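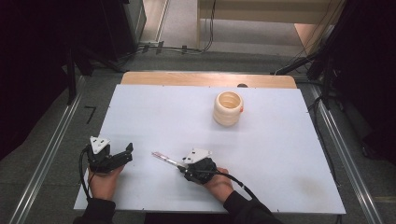 Budget for hand-held grippers and a table setup -- what do people forget?

Posted by Jadwiga Śliwiński, June 11, 2021

Hello to all. I must prepare a purchase plan for our small lab in Samdale and the office wants it before September. We will record people doing simple table tasks with hand-held grippers, two per person, and later use the recordings to train an arm. For the start I plan two stations.

My list so far: four grippers, aluminum rails for the frame, white boards for the table top, cables, one computer per station. I have an offer from Surner for the grippers and another from Bielecka. The Surner price is lower, but the delivery takes 14 weeks. I have no experience with how fast such equipment wears out, and my manager does not like when I come back in the middle of the year to ask for more money. How much should I keep for spare parts? And is it better to buy the table with the frame as one set, or separately?

Thank you in advance for any advice.

benchside_tom

Buy separately. Rails are cheap and you can cut them again if you change your mind. Ask both sellers for the price of a single finger pair before you sign, some of them only sell the full gripper.

Conance_user

I did this same planning for our group, so I will write what I would change.

Spare parts were the weakest place in my budget. I put in money for one extra gripper and nothing for the small things, and the small things are what you use every week. Look at the fingers: the black tape on the right one is frayed and a strip of it hangs loose at the inner corner, while the left one has creases and folds on the top. A roll of tape costs very little, but the work of changing it is also a cost, and I did not plan any hours for this. I would now write one line for tape and pads, one line for finger pairs, and one line for technician time. In our case the first two lines together were 209 dollars for the first year -- much less than I was afraid of.

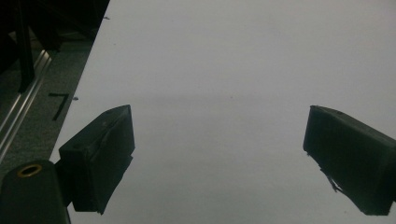

About the table I agree with the answer before me, buy it separately. Take a plain surface in one light color, and make it large enough that both hands can move without touching the rails. The pale top we use is flat and smooth with nothing printed on it, and against it the black fingers are very easy to see. Keep one spare board in the plan. It will get scratches and pen marks, and a new board is simpler than a long cleaning.

Other things which were missing in my first plan:
Cable ties and longer cables. We bought 13 cables and all of them were too short for a person who stands.
Tape for marking the floor, if you want the frame to return to the same position after somebody moves it.
Shipping and customs. For us it was nearly 63 dollars per box.

For the delivery time, I would ask Surner if they can send two grippers first and the other two later. With one station you can already learn what you need, and then correct the second order.

mkel

What is your total budget? Hard to say anything without it. Also check if the warranty covers the fingers, with us it covered only the electronics.

Jadwiga Śliwiński

Thank you, this is very useful. The total is not yet decided, they want to see my list first. I will write to Surner about the two deliveries and add the line for technician hours. I did not think of the warranty for the fingers, so I will ask Bielecka also.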